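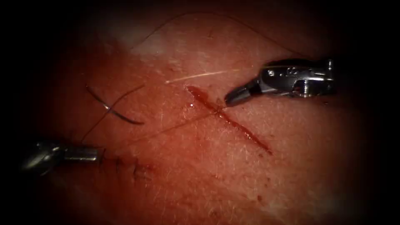 Vol. 5, No. 2 – page 94

How to get a question on the ballot in Rerkdale

Any registered voter in the township can start a petition. You need 420 valid signatures, and the clerk's office must have them by 4 p.m. on the last working day of May. Plan to collect more than that. Signatures get thrown out for bad addresses, nicknames and people who turn out to live over the line in Pumphrey.

Start with the wording. Write the question so it can be answered yes or no, and keep it to one subject. Last year's Prolberg Road question asked about a speed limit and a sidewalk together and was sent back. 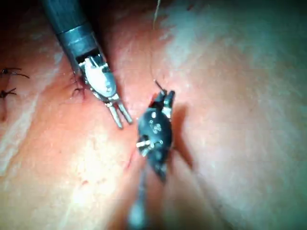
Take the draft to the clerk before you print anything. Sioned Eynon handles petitions and will tell you if the form is missing a line. She can't advise you on the policy itself. Once she stamps the draft, you may not change a word of it.

Print the full question at the top of every sheet. A signature on a sheet without the question does not count. Each signer fills in their own name, street address and date – you can't do it for them, even for a spouse.

The person carrying the sheet has to watch each signature being made and then sign the statement at the bottom. Don't leave sheets on a store counter.
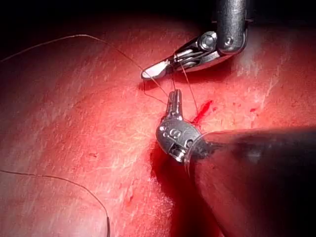 Good places to collect are the transfer station in the morning and the sidewalk outside the library. Stay 50 feet from the door of any polling place.

Number your sheets and make copies before you hand them in. Ask for a receipt with the time on it. The clerk then has five working days to check the names against the voter roll.
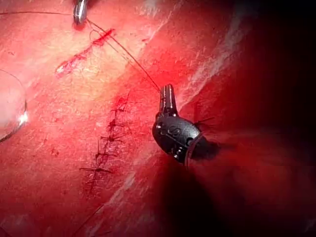 If you come up short, you can add names until the deadline but not after it. If you spend more than $2,000 on the campaign, you also have to file a finance report. Valter Lundgren at the county election office has the forms.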